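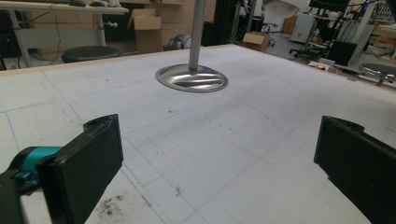 Skestolum Grid Board, large size, white
Reviewed by I-seul Gil, 2 August 2026

I bought the Skestolum board in March to cover a worktable with a light wood top. The table gets used for sorting, laying things out, checking whether sets are complete, and a fair amount of handling of kitchen tools and metal stands. Bare wood was getting scratched, and small items were hard to find against the grain. I wanted something pale, flat and cheap enough to replace.

What it is

The board is a sheet of foam board with a white face and a faint gray grid. The long side is 910 mm and the thickness is 5 mm. It comes flat in a cardboard sleeve with a sheet of instructions that I read once and didn't need. There is no frame, no edging, no adhesive on the back and no carrying handle. You put it on a table.

I ordered mine through Dutarport, where shipping is free over 100 dollars. One board does not get you there, so I added a second one as a spare. The spare is still in its sleeve behind the door. Delivery was slower than the page promised, but both boards arrived with square corners, and I have had foam board from other places show up with every corner crushed.

Fitting it to a table

Foam board this thin can be cut with a sharp utility knife and a steel ruler. Make several light passes. If you try to go through in one, the blade drags the foam and you get a ragged edge with crumbs that follow you through the house. I spoiled a strip learning this, and the strip is now under a table leg.

My table has rounded corners and the board doesn't, so I let the wood show around it. I like this better than covering the table edge to edge. Overhang on foam board gets leaned on and breaks, and a broken edge can't be mended in any way that looks decent.

To hold it down I used small pieces of double-sided tape near the corners. I left it untaped for the first week and it crept every time I wiped it. With the tape it stays put. When I lifted one corner to check underneath, the tape came off the wood cleanly and took a bit of paper from the back of the board with it, so don't plan on moving the board often.

The grid

This is why I picked Skestolum over plain white board. The lines are thin and light gray. From a chair you can see them well enough to line something up, and they disappear when you're looking at the thing itself. Some cutting mats have a grid so dark that every small part gets lost in it. I used a green Masano mat for years and stopped being able to find screws on it.

The grid is printed straight. I checked it with a long ruler at both ends and in the middle, and the lines run parallel to the cut edges. There are no numbers. If you want to note that an item always goes back to the same square, you have to mark the board yourself. Ours has faint blue pen lines along the left side, next to the printed ones. Pen goes on easily. It does not come off, at least not with water or dish soap. I haven't tried alcohol because I expect it would take the gray lines too.

Weight and dents

I had the most doubts about this. Foam board dents if you push a fingertip into it, and I wasn't sure it would carry metal all day.

A flat-bottomed thing is no trouble. We have a tall stainless-steel stand with a round dished base, a thin pole, and a flat plate with a ball knob on top. The base spreads the load, and when I moved it after leaving it in one place over a long weekend I found no ring. Tip it onto the rim of the base, though, and you get a curved crease right away. The same goes for anything with narrow feet. A wire rack left little pits that haven't come back up.

Dropped flatware is somewhere between the two. A spoon falling on its bowl leaves nothing I can find. A fork landing on its tines leaves what you'd expect.

It does make the table quieter. Setting steel down on bare wood makes a knock that carries into the next room, and on the board it's a dull tap. I hadn't thought of this before buying, and it may be the thing I'd miss most.

Small parts and handles

I lay out short wooden handles, spoons and loose fittings on this table, and the white face is good for all of them. Dark and brown items show up at a glance. Polished steel is harder, because a shiny thing on a white surface turns partly white itself. A spoon turned bowl up catches the light and you find it fast. Turned the other way it can hide quite well. If most of what you handle is bright metal, a gray or pale blue board may suit you better. Skestolum lists a gray one. I haven't used it.
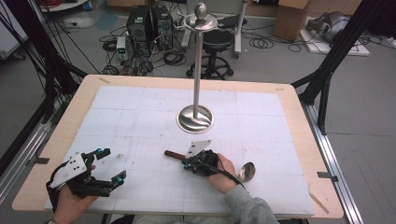
A-yeong Do, who shares the table, would have gone with a heavier board. Her view is that 5 mm is fine for papers and spoons but that anyone using tall stands ought to get a 10 mm sheet and put up with the step at the edge. She also thinks I'm too easy on it about the pen, and that a board sold for work should have a surface you can wipe a line from.

I don't agree about the thickness. A thicker board has the same paper face, and the face is what dents. A thicker one would also be a worse place to rest your forearms, since you sit with them right over the front edge. She has a point about the pen.

Dirt

White board shows everything. Ours has specks and smudges all over, a small reddish-orange stain, and at one side a patch of dark brown dirt that I keep meaning to deal with. Some of this is my own laziness. Dry crumbs and grit brush off with a soft hand brush, and I should do it more often than I do. Grit left on the board gets pressed in under whatever is set on top of it, and then it has to be picked out.

For wiping, use a cloth that is barely damp. The face is coated, but only lightly, and too much water finds its way in at the cut edges. I had one edge swell a little in the first month. It dried flat again, but the paper there now feels rougher than the rest.

A white plastic eraser works on smudges. It works less well on anything with color in it. I've tried dish soap on other spots and got a paler version of the same spot over a larger area. Melamine sponges take the stain, the coating and the printed line together, so test one in a corner first or leave it in the drawer.

Compared with other covers

Before this I looked at the Hattar roll, a soft vinyl cover with a grid on one side. It cleans much better. You can wipe ink off it if you're quick, and water does it no harm. Against that, it arrived curled and stayed curled at one end for weeks, and the surface was grippy enough that sliding anything across it meant lifting it instead. I gave it to A-yeong, who keeps it on a sewing table and has no complaints.

Plain foam board from an art supply store is cheaper than either. If you have the patience to rule your own grid, get that. I ruled one once, a few years ago, and by the far end my lines had drifted enough to annoy me every day until I threw it out.

How long it lasts

I'd call mine half used up. The middle is in good shape, the front edge is getting soft from arms and sleeves, and the left side looks the worst because of the pen and the dirt. I expect to swap it for the spare sometime next winter. I may turn it over first. The back is white too, without the grid, and it would do for painting or gluing.

A few things to know before ordering

The listing photo shows darker lines than you get.
The product page gives the size before trimming, so measure your table and take off whatever border you want.
Order 2 if shipping is a concern.
Keep the cardboard sleeve. It's the only safe way to store the spare, and it should stand on its long edge.

I would buy it again at the current price. For a kitchen, or anywhere with standing water, get the Hattar. For a dry table where you set things out and need to see them, the Skestolum does the job, and I'd get the same size and thickness next time. I'd buy a different pen.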